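Chapter 4
Sound in Small Rooms

What this chapter covers: why small rooms sound bad, what soft stuff does and doesn't do, where to put it, how to check your work. Before you start, reread the end of Chapter 3 on wavelength. You will need it.

4.1 Start by clapping

Go stand in an empty bathroom and clap once. Then do it in a closet full of winter coats. Same hands, same clap, very different result. The bathroom rings. The closet swallows it. Most of what follows is an explanation of that one difference, plus some arithmetic.

A clap leaves your hands in every direction. Part of it goes straight to your ear. The rest hits a wall, loses a little energy, heads off again, hits another wall. In a big hall those returns come late enough to hear as an echo. In a small room they pile up so fast that you hear one smeared sound. People call this "boxy." Good word, keep it.

Three things can happen at a surface. Sound bounces off (reflection), goes through (transmission), or gets turned into a tiny bit of heat inside the material (absorption). Usually all three at once, in different amounts. Students mix up the last two constantly. A blanket on the wall absorbs. It does very little to stop your neighbor's drums, becuase stopping drums is a transmission problem and needs weight. Chapter 6 for that.

4.2 Soft materials

Soft, thick, full of small air paths. Those are the things to look for. Air moves in and out of the material, rubs against the fibers, slows down. Energy gone. Paint over the fibers and the air can't get in — performance drops right away.

Thickness matters more than most beginners want to hear. A thin quilt takes care of hiss, sibilance, the top of a cymbal. Down at 500 hertz it is already struggling. At 40 hertz it may as well be a bedsheet. The wave is just too long; a whole wavelength at 40 hertz is longer than most living rooms.

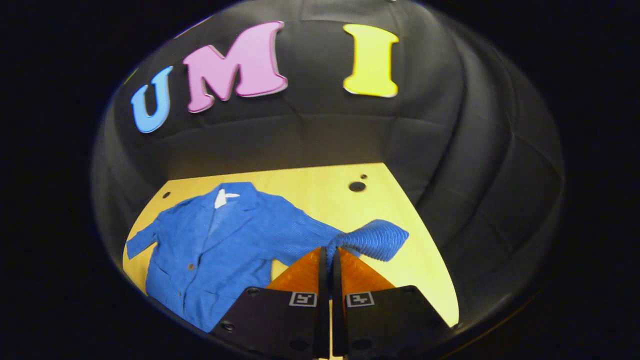
So, two options for the low end. Go thicker, or leave a gap. Hanging the same blanket a few inches off the wall gives you a good part of the benefit of a thicker one, and costs nothing but floor space. Folds help too. A curtain bunched up to half its width beats the same curtain pulled flat, every time.

The Hedel rehearsal room is our running case for this chapter. Concrete block, low ceiling, hard floor, 17 feet on the long side. The first treatment was carpet glued to every wall. Result: dull on top, boomy on the bottom, worse for speech than before. Carpet is thin. It took out the highs and left everything else alone. We come back to Hedel in 4.5 with the fix.

4.3 Where it goes

Not everywhere. Covering every surface is the expensive mistake, and the room ends up lifeless and tiring to talk in. Begin with the first reflection points — the spots on the side walls where sound bounces once on its way from source to listener. Mirror trick: sit in the listening seat, have somebody slide a small mirror along the wall, mark the place where you see the speaker. Treat that. Then the other side. Then the ceiling, if you can reach it.

Corners next. Low notes build up there. Anything thick and soft in a corner does more good then the same piece in the middle of a wall.

The Trurnier method puts all the material at one end of the room and leaves the other end hard. Works well for a single talker. Less well for a band. See Table 4.2 at the end of the chapter, and try the Noiphan worksheet before reading on.

Terms to know so far: reflection, transmission, absorption, first reflection point, air gap.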